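Stillia lids collection moves to Ledesma depot

2018-10-02

Households in Ledesma can now drop off plastic lids and caps at the Flornine depot, after the town's curbside trucks stopped taking them in August.

Lids smaller than a saucer slip through the sorting screens and end up in the landfill, according to Ultasness, the company that runs the trucks.

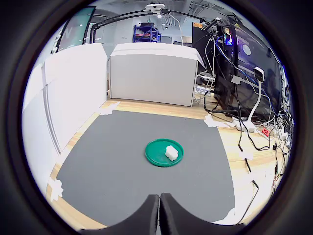
The depot has room for 40 bins, sorted by color. Foam packaging and metal caps are not accepted. Lids should be rinsed and free of paper labels.

A trial at Flornine took in almost 1,000 pounds of plastic in 3 weeks, with 336 households taking part. The material goes to Stillia, a plant that grinds it into pellets for garden edging and plant pots. 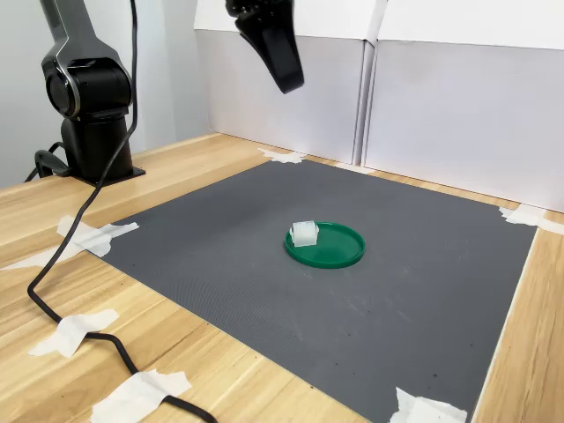
A mat laid out on a wooden tabletop.

Residents without a car can leave lids at the town library during opening hours. The town will decide in the new year whether to add more drop-off points. 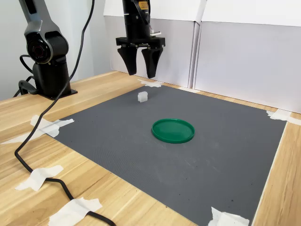

A round green lid and a small white cube on a dark gray mat.

There is no charge for using the depot.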